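Search articles, authors, keywords Search Advanced search

4. The vocabulary of veining

Stone sellers have a lovely problem. They need to tell a customer what a slab looks like, often before the customer has seen it, and the thing they are describing has no repeat, no outline and no standard name for any of its parts. White marble with gray veining (Figure 1) is the hardest case and, for a linguist, the most rewarding one. The color terms are settled within a word or two. Everything else is up for grabs, and our sellers grab with both hands.
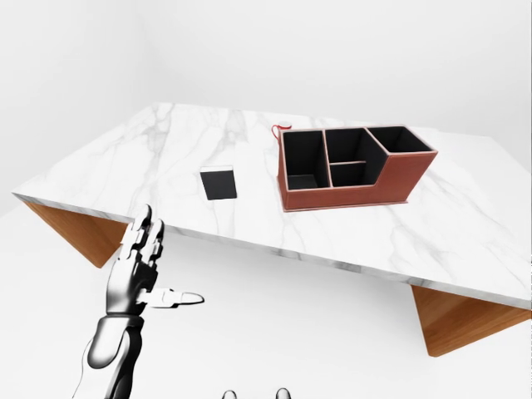
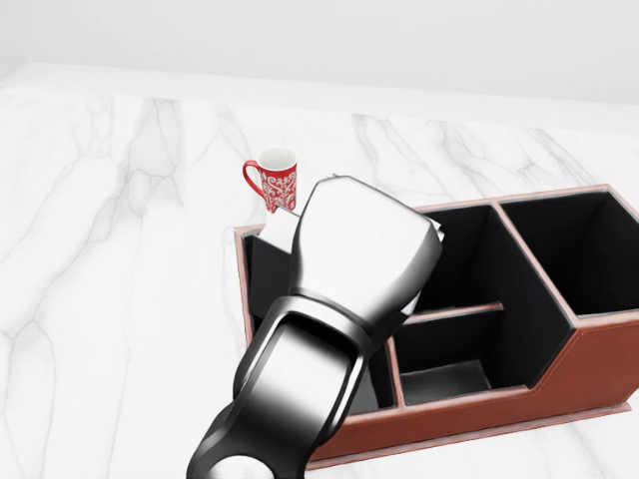
Figure 1. White marble with thin gray veining, two rendered views.

We take up three questions in this section: which words sellers choose for the marks in white stone, how those words travel from one firm to another, and what buyers do with them once they get home and start writing letters. The material is the Plundex collection of printed trade lists, together with the customer correspondence kept by two of the firms whose lists it holds, Drastance and Upadhyay. The earliest list is from 1949. We read 485 separate stone descriptions in full, from first word to last, including the prices and the shipping notes, which turned out to be far more talkative than we had hoped.

4.1 Weather, water and cloth

The most striking thing about the early lists is how little geology there is in them. The word "vein" appears, but it does very light work. It tells the reader that there are lines, and then another word comes in to tell the reader what kind. These second words cluster in a few families. The weather family gives us "cloud," "mist," "drift" and the wonderful "thaw," which Drastance used for a stone where the gray spread softly at the edges. The water family gives us "stream," "ripple" and "wash." The cloth family, our favorite, gives us "thread," "seam," "lace" and "ravel."

What makes these families so useful is that each one carries a direction and a speed. A reader who meets "thread" expects something narrow that keeps going. A reader who meets "cloud" expects something wide that fades before it gets anywhere. "Stream" has both a width and a destination. We had assumed at the start that the choice would be mostly a matter of house style, one firm fond of weather and another fond of cloth. It was a great pleasure to be wrong! Inside a single Drastance list, the compiler moves between families from one line to the next, and when Kanaujia sorted the entries by family and compared them with the small engraved plates printed beside them, the fit was close. Narrow marks got cloth words. Broad, soft-edged marks got weather words. Water words went to marks that branched.

The branching case deserves a little more room, since it is where the vocabulary strains. English has plenty of everyday words for lines that divide ("fork," "split," "branch") and sellers of white marble avoid nearly all of them. "Split" and "crack" are avoided for the obvious reason. No one wants to read that a tabletop has a crack in it, even a handsome one. "Branch" is harmless enough, and yet it shows up mainly in the workshop notes and hardly ever in the printed copy. Upadhyay's copywriters preferred "running," "spreading" and, in one run of lists, "wandering." A wandering vein, as far as we can tell from the plates, is a vein that divides and whose divisions do not come back together. We have not found this sense anywhere outside the trade.

4.2 How a word moves

"Wandering" gives us a chance to watch a term cross from one firm to another. It is first seen in a handwritten correction on an Upadhyay proof, where someone has struck out "irregular" and written "wandering" above it in pencil. The next printed list has it in the heading for a whole class of stone. Drastance did not pick it up right away. Their compiler went on using "uneven" and "free," and for a while a buyer comparing the two lists would have had no way of knowing that the same sort of slab was on offer in both.

The bridge seems to have been a third party. Fendia, a range of ready-cut table slabs carried by both firms, arrived with its own printed card, and the card used "wandering" in its first sentence. Both firms copied the card's wording into their lists with only light changes. From there the word spread in the Drastance lists to stones that had nothing to do with Fendia. We find this kind of thing delightful, because it shows a very small piece of packaging doing what years of competition between two rival catalogs had failed to do. It also carries a warning for anyone working with trade language. Had we read only the lists, we would have put the change down to imitation between the firms, and we would have told a tidy and mistaken story.

Other words moved in less visible ways. "Feathered" starts as a term for the edge of a mark and drifts, over a long series of lists, toward meaning the mark itself, so that by the end a slab can have "feathering" in the way that it has veining. "Quiet" starts as a comment on the whole surface ("a quiet white") and then fastens on the veins. "Busy" never makes the same trip. It stays a word that customers use and sellers do not, and we come back to it below.

There are dead ends as well. Drastance tried "penciled" in a single list and dropped it. We had hoped to find a complaint in the file that would account for this, since a penciled line sounds like something that could be rubbed out, but the correspondence is silent on the point and we leave it there.

4.3 What buyers wrote back

The letters were the part of the project we looked forward to most, and they did not disappoint. Buyers took the sellers' words seriously. A customer who had ordered a stone listed as "thread" wrote to say that she had received "rope." Another, pleased with his purchase, wrote that the clouds were "better than promised, more like the sky in January." A third asked whether her slab could be exchanged for one that wandered less. These letters show people picking up a family of words and extending it with real confidence, staying inside cloth if the list had used cloth and inside weather if the list had used weather. It was rare for anyone to switch families in the middle of a complaint.

Buyers also brought words of their own. "Busy" is the chief one, and it is nearly always a criticism. "Dirty" appears in letters about stone where the gray sits in faint patches with no clear line to follow. Sellers answered such letters by offering a new word along with the explanation, and the new word nearly always came from the weather family. A dirty slab became a misty one. Whether the customers were persuaded is a matter we can only judge from the cases where they wrote again, and in several of those they used the seller's word without any sign of reluctance.

One exchange is worth quoting for its good humor. The customer had bought a long slab for a kitchen and found that the veins, which in the showroom had seemed to run along its length, seemed at home to run across it. The firm suggested, very politely, that he try standing at the other end. He replied that he had done so and that he now had "two tables for the price of one." The remark touches on something the lists never deal with, namely that the direction of a vein depends on where the reader is imagined to stand. Cloth words and water words both imply a direction, and neither says whose.

4.4 Length and detail

We expected descriptions to grow as printing became cheaper, and over the whole run they do. The longest entry in the collection comes to 800 words, an astonishing performance devoted to a single pale stone, with digressions on candlelight and the proper way to serve soup. It is an outlier, and a joyful one. Most entries are a line or two. What interests us is that the added length in later lists goes almost entirely to the veins. Statements of color stay as short as they ever were, with "white," "clear white" and "milk white" covering most needs.

To see whether the extra words helped, we asked 7 readers with no background in the trade to match descriptions to plates taken from the same list. The sessions were held in Kanaujia's office and finished in February 2022. This is a small group and we treat the results as a prompt for later work. Even so, the pattern in their comments was encouraging. Readers leaned hard on the family of the word and paid much less attention to the adjectives around it. "Fine thread" and "bold thread" sent them to the same plates, while "thread" and "drift" sent them to different ones. Several readers said that they had stopped reading after the noun. The copywriter who worked so hard on the soup might have been sorry to hear it.

The readers also had trouble with "free." Some took it to mean that the stone was free of veins, others that the veins were loosely arranged, and both readings can be supported from the Drastance lists, where the compiler uses the word each way within a few pages. Section 5 takes up ambiguous terms of this kind and sets them beside the vocabulary used for wood grain, where "clear" raises much the same difficulty.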